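Gedunier presents a training method that lets two-armed robots learn kitchen appliances with fewer demonstrations

26 November 2024

Gedunier, the research company for household robotics, today publishes the results of a study about how robots learn to operate doors, buttons and lids. The new method is called Ateo. It was developed together with the engineering office Lazaridis, and it is intended for robots with two arms which must work with ordinary appliances that were made for human hands.

In the study, a robot trained with Ateo reached the same success rate on the test tasks as a robot trained in the usual way, but it needed 300 human demonstrations in place of 3,000. The comparison was made with the same robot, the same objects and the same training time.

"A microwave oven looks like an easy object, and for a person it is," says Hélène Morin, head of research at Gedunier. "For a robot it contains several difficult moments. The button is part of a smooth surface. The door moves on a curve and the hand must follow it. We wanted a method which spends its effort on these moments and does not learn the easy parts again and again."

Learning from the moment of contact

Most systems that learn from demonstration treat every part of a recording as equally important. The arm travels through free air for most of the time, and the contact with the object is short. As a result, the system sees many examples of the movement and few examples of the touch.

Ateo divides each demonstration into free movement and contact. The free movement is planned by conventional software. The contact is learned, and for this part the method compares what the camera at the wrist sees with what the camera at chest height sees. When the two views do not agree about the position of the gripper, the robot slows down and corrects itself before it continues.

The microwave oven was chosen as the main test object. It has a push button for the door, a door that swings to the side, and a flat control panel with a display. The work with the oven takes place on a white table in front of a plain cloth.

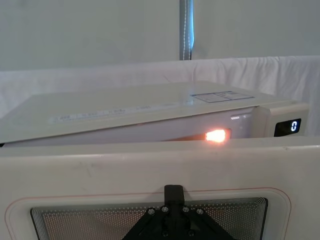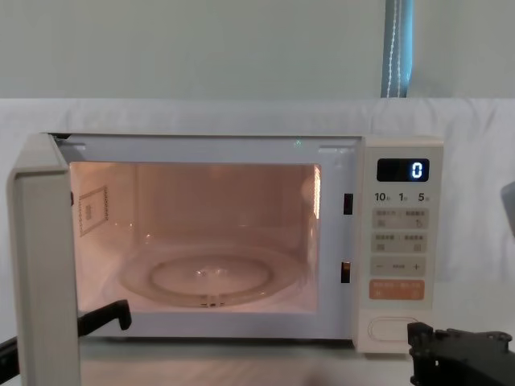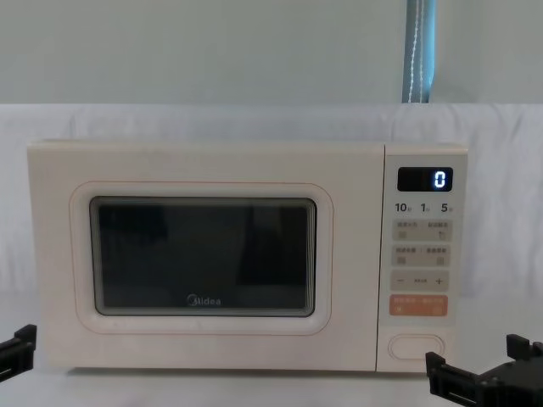
Results of the study

The test series included 6 tasks: pressing the door button, opening the door fully, placing a bowl on the glass plate, taking the bowl out, closing the door, and pressing the start button. The robot carried out 108 trials with Ateo and the same number with the comparison method. The starting position of the arms was changed before each trial.

The largest difference was found in the opening of the door. With the comparison method, the gripper often lost the edge of the door before the door was fully open. With Ateo this error became rare, and in most cases the robot noticed it and took the door again without help. The closing of the door was reliable with both methods.

The start button remains the most difficult task. The control panel is flat, and the robot must press firmly enough without pushing the whole appliance backward. In this task Ateo was better than the comparison method, but the difference was small, and the authors do not consider it as proven.

"We prefer to say this clearly," says Sofia Kyriakidis, who was responsible for the tests at Lazaridis. "The method helps when the object moves together with the hand. When the object stays still and only a small surface must be pressed, we still have work to do."

Limits and next steps

All tests were done with one oven and with constant lighting. The study therefore does not show how the method behaves in a real kitchen, where the appliance may stand between other objects or close to a wall. Glass doors with strong reflections were also not part of the study.

In the next phase, Gedunier and Lazaridis will repeat the tests with other appliances, including a dishwasher and a drawer refrigerator. The partner for this phase is Bralico, which joined the project in October and will provide a furnished test kitchen. The aim is to find out how many new demonstrations are necessary when the robot changes from one appliance to another.

The full report, the list of tasks and the evaluation protocol can be requested from Gedunier by research institutes and universities. The recordings of the demonstrations will be made available after the second phase is completed.

About Gedunier

Gedunier develops learning methods and control software for robots in the household and in care facilities. The company works with engineering offices and appliance makers, and it publishes the results of its own studies.

Press contact

Gedunier, Press Office
Hélène Morin, Head of Research, is available for interviews in English and French.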